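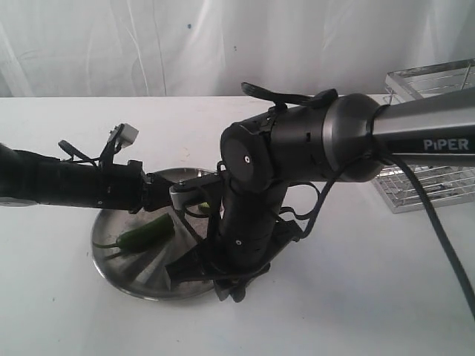

Slide 1: Two arms over the steel tray, green chili on the left.

Print this page | E-mail this page

FLUVEX TWO-ARM KIT — SPEAKER NOTES
Relaswood makers' evening, January 2021. Talk is 20 minutes, then questions.

Start with the tray. Leave the slide up while people sit down. Ask who has ever tried to get a machine to pick up a chili pepper — glossy, bendy, with a skinny stem at one end. I love this as a test for a kit! Blocks are too kind.

Point out the name PIPER on the silver section of the right arm, someone always asks from the back. Then the grippers, both working over the same tray. Say plainly that sharing a space this small is the hard part, and it's the part I enjoyed most.

Setup. The kit reached me in December and I had both arms moving in 45 minutes, with 3 restarts (two were my own typos). The Skekham guide is good up to the calibration page, then it skips a step. Read the missing step out loud, slowly, people will want to write it down.

What I'd change: cables. Mine needed retying after nearly every long session. Also the polished tray — you get dark reflections of the arms all over it, so try a matte one too and compare.

Scores. My longest session was 43 tries. Don't read the whole log, go to the MacRitchie comparison and let them argue about it.

If time is short, drop the pricing slide. Keep the demo clip!

Contact Fluvex user notes | Copyright 2021 | Back to top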